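5. Fitting the gripper and teaching the table positions

Read this section to the end before you start. The work takes two stages: first the gripper and its cable, then the positions on the table. If your cell was delivered by Girkau with the gripper already mounted, begin with step 4, but please read the cautions in any case.

CAUTION: Switch the arm to Hold and wait until the joints are locked. Do not rely on the pause key of the Pleda software. It stops the program, but it does not lock the joints.

5.1 Gripper and cable

1. Clean the face of the wrist flange with a dry cloth. Do not use oil or grease on it.

2. Put the gripper against the flange and turn in all the screws by hand. Tighten them crosswise with the key from the Gunn tool set.

3. Push the cable connector into the side of the gripper body until it stops. Lead the cable up to the arm in a wide loop. A short, tight cable will pull on the connector when the wrist turns — this is the most frequent fault we see in returned grippers.

4. Move the arm slowly by hand over the table and look at the cable in every corner. It must not touch the table or catch on a joint. 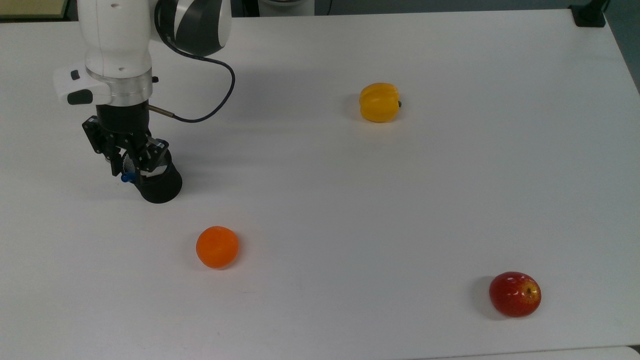

Fig. 5-1. Gripper lowered over the table, with the cable led back to the arm in a loop.

NOTE: If the screen shows message 1411 after switching on, the gripper was not recognised. Switch off, take out the connector, check the pins and fit it again. Message 3712 concerns the cameras and is explained in section 8.

5.2 Teaching the table positions

You need a few objects of different shape and colour. Fruit and vegetables are suitable, but choose firm ones. Soft fruit marks easily and leaves juice on the sleeve.

5. Wipe the table and let it dry.

6. Set out the objects with free space between them. For the first teaching, a hand's width is enough.

7. Open the Girby menu "Table" and choose "New layout". Give the layout a name you will recognise later. 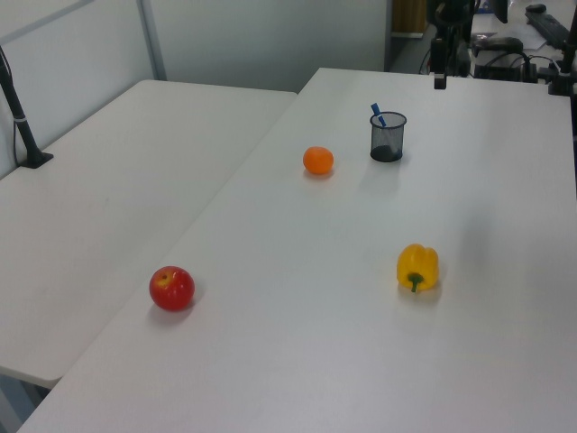 8. Touch each object on the screen and confirm the outline. When the outline also includes the shadow, make the line smaller with the minus key until it follows only the object.

9. Press "Approach" for the first object. The arm goes to a point above it and stops. Keep one hand at the stop button during this movement.

10. If the height is correct, press "Save" and continue with the next object.

CAUTION: Never reach under the gripper to correct an object while "Approach" is active. Leave the menu first, then move the object, and repeat step 8.

NOTE: Saved layouts are kept when the power is off. Repeat the teaching whenever the table or the arm base was moved, even by a small distance.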